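Cindico 招聘:双臂操作平台软件工程师(控制、感知、规划、工具链)

岗位编号:474
工作地点:Hornstead 实验室,现场办公
所属团队:操作软件组
汇报对象:Miyuki Murakami
招聘人数:控制、感知、规划方向各一名,工具链方向两名
用工形式:全职,试用期三个月

一、团队与工作范围

操作软件组负责双臂平台从关节伺服接口以上到任务层的全部软件,不含电机驱动固件和机械设计。组内现有 11 人,分为运行时和数据两个小组。运行时小组由 Itsuki Maruyama 负责,数据小组由 Adelmo Guerra 负责。本次招聘的控制和规划岗位进入运行时小组,感知岗位由两个小组共用,工具链岗位进入数据小组。

目前的主要任务是货架取放:从多层货架和料箱中抓取形状相近、颜色接近的小件物品,调整姿态后放到指定位置。鞋类是当前的主要测试品类。任务层使用学习得到的策略输出末端位姿增量和手部目标,下层由自研的全身控制器跟踪。两层之间的接口、时间戳约定和安全限幅都写在内部中间件 Ross 里,Ross 主体为 C++20,绑定层为 Python。

Ross 的第二版接口在 October 冻结。入职后的第一项工作通常是把一个现有模块迁移到新接口上,并补齐回归测试。

二、岗位说明

1. 控制软件工程师

负责双臂全身控制器的开发与维护。控制器以二次规划形式求解,约束包括关节限位、速度限位、自碰撞距离和腕部力矩上限。现有实现在约束切换时有速度不连续的问题,需要重新处理松弛变量和优先级的关系。

具体工作:
维护动力学模型与参数辨识流程,包括更换末端后的负载重新辨识。
实现手部与手臂之间的协调控制,使多指手闭合过程中产生的腕部反力不至于把物体推离支撑面。
改进导纳控制在接触瞬间的表现。现有参数对薄板支撑面的接触偏软,对硬边缘接触又容易振荡。
编写实时线程内的代码,线程内不允许动态内存分配、不允许加锁等待,代码评审会逐行检查这一条。

要求:
熟悉刚体动力学、数值优化和 Linux 实时调度。能读懂并修改开源求解器源码。至少在一台真实机械臂上独立调过力控,仿真经验不能替代。

2. 感知软件工程师

负责头部相机与腕部相机的标定、同步和目标位姿估计。头部视角覆盖范围大,但手臂经常遮挡目标;腕部视角在抓取末段可用,但手指占据画面很大比例,有效区域有限。两路信息如何在时间上对齐、在置信度上取舍,是这个岗位的核心问题。

具体工作:
维护手眼标定与在线漂移检测。标定结果需附带协方差,供规划层使用。
处理深色低纹理物体、金属表面和透明包装材料的深度缺失。现有方案对黑色哑光表面的深度补全在层板边缘处误差偏大。
实现同款物体密集排列时的实例分割与跟踪,要求手部遮挡后重新出现的目标保持编号不变。
估计抓取后物体在手中的位姿,输出给重定向与放置模块。

要求:
扎实的多视图几何基础,能独立推导标定问题的雅可比矩阵。熟悉至少一种深度学习框架,并有把模型部署到推理引擎、定位精度损失来源的经历。有延迟分析经验者优先。

3. 运动规划工程师

负责双臂在货架空间内的无碰撞规划与重规划。层板间距有限,手臂从前方伸入后腕部可用姿态很少,常规采样规划器在这一区域成功率不稳定。目前采用预计算的可达性图加轨迹优化,图的更新仍然依赖人工。

具体工作:
重写可达性图的生成与增量更新。
将层板、隔板、立柱和料箱壁作为参数化障碍物接入规划场景,减少对点云体素的依赖。
实现策略输出与规划轨迹之间的仲裁:策略给出的增量违反碰撞约束时,规划层应在一个控制周期内给出可行投影,超时则执行减速停止。
维护空闲手臂的避让行为。一只手作业时另一只手停在何处、何时移动,现在由固定规则决定,规则数量已经难以维护。

要求:
熟悉轨迹优化与采样规划,熟悉至少一种碰撞检测库的内部结构。能够写出可复现的基准测试。有双臂或移动操作经验者优先。

4. 工具链与数据工程师(两名)

负责采集、回放、标注和回归测试所需的软件。当前回归集共 671 段真机记录,每段包含多路图像、关节状态、手部指令和控制器内部量。任何进入主干的改动都要在回归集上离线重放,并在真机上跑固定的抽样任务。

具体工作:
维护记录格式与索引服务。记录格式需支持部分读取,不允许为了查看一路腕部图像而解压整段文件。
开发时间轴对齐的回放工具,能够同时显示各路图像、末端轨迹和 QP 活跃约束。
编写数据质量检查:丢帧、时钟回跳、标定版本不匹配、手部指令与反馈长时间偏离。
维护训练数据导出流程,保证同一份配置在不同机器上导出的结果逐字节一致。
维护持续集成中的真机队列,包括任务排队、超时回收和日志归档。

要求:
精通 Python,能写可维护的 C++ 或 Rust。熟悉列式存储、视频编解码和容器化部署。不要求机器人背景,但需要愿意在真机旁边工作。该岗位每周需要值守真机队列,具体班次由 Adelmo Guerra 安排。

三、通用要求

本科及以上学历,计算机、自动化、机械、数学或相近专业。学历可由同等工程经历替代。
能用中文和英文阅读并撰写技术文档。组内设计文档为英文,日常讨论为中文。与 Drerimley 办公室的联合评审使用英文。
习惯在提交代码前写出失败条件。设计文档中的“失败条件”一节为空的,不进入评审。
能够接受现场工作。四个方向都需要使用实体平台,不提供全远程岗位。

以下情况不构成加分:论文数量、竞赛名次、使用过的框架清单。申请材料中可以列出,筛选时不计入。

四、软硬件环境

主机为 x86 工控机,运行打实时补丁的 Linux;推理在独立的 GPU 主机上进行,两者之间用有线网络连接,时钟由 PTP 同步。构建系统为 Bazel,代码托管在内网,评审至少需要两人通过,其中一人须来自另一个小组。仿真用于单元级验证和碰撞检查,不用于评定抓取成功率。

末端配置会随任务更换,左右手可能不同。软件不得对末端类型做编译期假设,所有与手相关的参数从配置文件读取并在启动时校验。

每位工程师有固定的真机时段,冲突时由值守人员协调。夜间队列从 18 点开始运行,此后手动占用平台需要提前登记。

五、作业现场

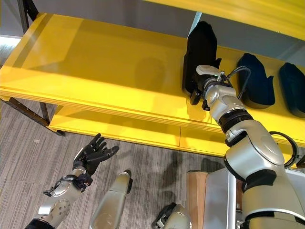
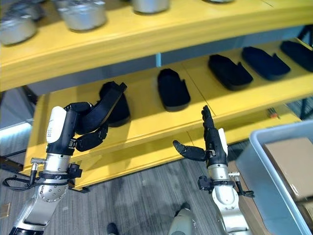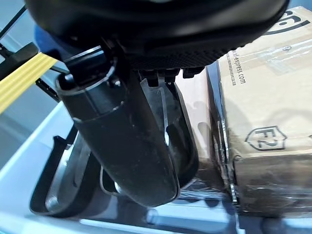

前两幅为双臂在黄色货架前作业,第三幅为腕部相机画面。

六、面试流程

第一轮为电话沟通,由招聘负责人 Nanami Hattori 进行,确认方向、到岗时间和工作地点,不涉及技术问题。

第二轮为离线作业。我们提供一段真机记录和一份最小可运行代码,候选人在一周内提交分析和修改。各方向题目不同:控制方向给出一段带振荡的接触过程,要求指出来源并修改控制器参数或结构;感知方向给出两路未对齐的图像流,要求估计时间偏移并给出置信区间;规划方向给出一个无解或近似无解的场景,要求说明规划器应当如何判定并退出;工具链方向给出一个损坏的记录文件,要求恢复可用部分并写出检查程序。作业不要求完整,未完成的部分请写明卡在哪里。

第三轮为现场技术面试,由所投方向的两名工程师和 Vaughn Dunleavy 参加。Vaughn Dunleavy 负责跨组架构评审,他的问题集中在接口和时序上。现场面试包含一小时的代码阅读,材料取自 Ross 的现有模块,可以查阅资料。控制和规划方向另有一段真机调试,候选人在值守人员陪同下操作。

第四轮与 Miyuki Murakami 面谈,讨论工作安排和入职后的第一个任务。

每一轮结束后都会以邮件通知结果,未通过者可以索取离线作业的书面评语。

七、待遇与安排

薪资按级别确定,级别在第三轮后给出,并在录用通知中写明定级依据。提供法定社会保险、商业医疗保险和年度体检。工作时间弹性,值守日除外。值守产生的夜间时段按公司规定补休。

入职后发放一台开发主机,配置可在两种机型中选择。前两周不安排真机值守,需完成平台安全培训并通过急停、断电和手动退让的实操考核,未通过考核者不得单独进入作业区。

可以发表与工作有关的论文或开源部分工具,需提前提交内部审查。控制器和策略权重不在可公开范围内。

八、申请方式

请通过 Cindico 招聘页面提交,并在标题中注明岗位编号 474 及方向名称。每人每次只能申请一个方向,工具链方向的两个名额要求相同,无需区分。

材料包括:
简历,PDF 格式,两页以内。
一段能够说明个人工作的代码或设计文档。若受保密限制,可改为一页文字,描述一次具体的故障定位过程,包括最初的错误判断。
可到岗时间。

请不要附推荐信,需要时我们会在第三轮之后联系。流程方面的问题请在申请页面留言并注明 Nanami Hattori 收,技术问题请留到第二轮,由出题工程师直接答复。

控制和感知方向优先处理,规划和工具链方向的材料按提交顺序审阅。岗位招满后本页面撤下,已进入第二轮的候选人不受影响。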